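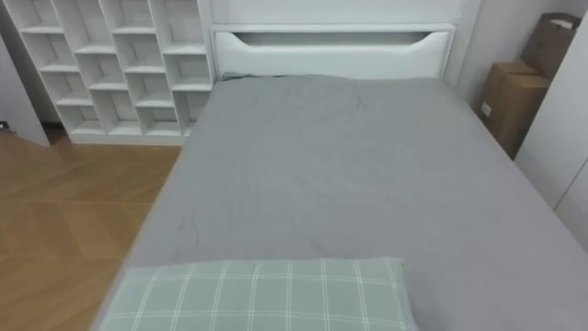 Gray fitted sheet and green check pillow on the practice bed at Trirnico's apartment in Drirndale.

Trirnico Releases Setup and Care Procedure for Bedoya Bedmaking Robot

DRIRNDALE, April – Trirnico has released a written setup and care procedure for Bedoya, its mobile two-arm robot for making beds in furnished apartments and small hotels. The procedure covers the first day in a new room, the checks done before each shift, and the parts that operators can clean or replace themselves. It is available now to all Bedoya customers and replaces the setup notes that shipped with earlier units.

The procedure was written at the company's furnished apartment in Drirndale, where Bedoya works on ordinary household bedding. The practice bed has a white upholstered headboard and a gray fitted sheet, with white shelving on one side and a tall white cabinet close to the other. Service staff from the Alville repair depot tested each section of the text on a unit that had been taken back to its factory settings.

Setting up a room

Setup starts with the floor. The operator walks the route from the charging dock to the bed and picks up anything loose. Bedoya's drive wheels can cross a door threshold but will stop at a rug edge that curls. On wood floors the wheels should be wiped before the first run, as grit from shipping can scratch the finish.

The robot is then driven by hand control to the foot of the bed. From there it records the mattress edges, the headboard and whatever furniture stands within reach of its arms. A bed with open space on both sides needs one recording. When a cabinet or wall is close to one side, the operator makes a second recording from the open side and marks the closed side as "no entry." Bedoya will then tuck and smooth from the foot and the open side only.

The old notes did not explain the "no entry" setting well. Service calls to Alville showed that many operators left it off and then found the robot waiting beside a wardrobe for a path that was not there. The setting now has its own page with a drawing.

Sheet color also matters during setup. A matte gray sheet gives the cameras an even surface, and small creases show up without much adjustment. Bright white sheets next to a white headboard are harder, and the operator may need to lower the camera exposure until the line between the two is clear on the tablet. Patterned pillow covers can be used as they are. Checks and stripes help the robot find which way the pillow is turned.

The arms are calibrated last. Each gripper touches the calibration block on the robot's chest plate, then presses lightly on the mattress in 4 places. If the readings do not agree, the tablet shows which arm is off and the operator repeats the touch for that arm. The press test should be done on a made bed with the fitted sheet in place. Doing it on a bare mattress gives a different reading, and the smoothing stroke will come out too light.

Checks before a shift

The daily check list has 19 items and is done with the robot on its dock. Most are visual. The operator looks at the finger pads, the wrist covers, the cable loop behind each elbow and the camera windows. The list ends with a short motion test in which each arm opens, reaches, closes and returns.

Finger pads need the most attention. They pick up lint from cotton sheets, and a pad coated with lint slips on the hem. Pads should be wiped with a damp cloth and left to dry before the arm is switched on. Alcohol wipes, which the earlier notes allowed, are no longer recommended. They harden the pad surface over time.

Camera windows are cleaned with the dry cloth supplied in the kit. Household glass cleaner leaves a film that the cameras read as haze.

Replacing parts

Pads are now replaced after every 100 beds, or sooner if the edge has started to curl. A pad slides out of its holder once the retaining screw is turned back. The new pad has a notch that faces the palm. After a pad change, the touch calibration must be repeated for that arm, and the press test for both.

Wrist covers can also be changed by the operator. They come off from the hand end and should be put back with the seam facing down, so that it does not drag on the sheet. A cover with a tear should be taken out of use even if the tear is small, since threads can work into the wrist bearing.

Operators should not open the elbow or shoulder housings. If an arm makes a scraping sound, drifts while holding a pillow or fails the motion test twice in a row, the unit should be docked, switched off at the rear panel and reported to Alville. The depot will ask for the fault code and the serial number on the plate beside the dock contacts. Units sent in for repair should travel with the arms folded and the travel straps on. The battery stays in the robot for road shipping.

Common faults

The procedure includes a fault table drawn from calls to the depot. Among the entries:

Robot smooths the same area over and over. The sheet is bunched near the headboard and the mattress edge was recorded too short. Record the bed again from the foot.

Robot will not pick up the pillow. The gripper opening is set for a thicker pillow. Change the pillow size on the tablet.

One corner of the fitted sheet comes loose. The pull force is set too high for the sheet. Lower it one level and run the bed again.

Robot stops short of the bed. Something has been left on the floor, or furniture has been moved after the room was recorded. Clear the floor or record the room again.

Availability

The procedure can be downloaded from the customer area of the Trirnico website or requested in print from the Alville depot. Replacement pads and wrist covers are sold in packs of 2 and are ordered through the same customer area. Units already in service need the current tablet software for the "no entry" page to match what appears on screen. The update installs while the robot is docked.

About Trirnico

Trirnico builds and services mobile robots for housekeeping work. The company is based in Drirndale and runs its repair and spare parts depot in Alville.

Media contact: Trirnico Press Office, Drirndale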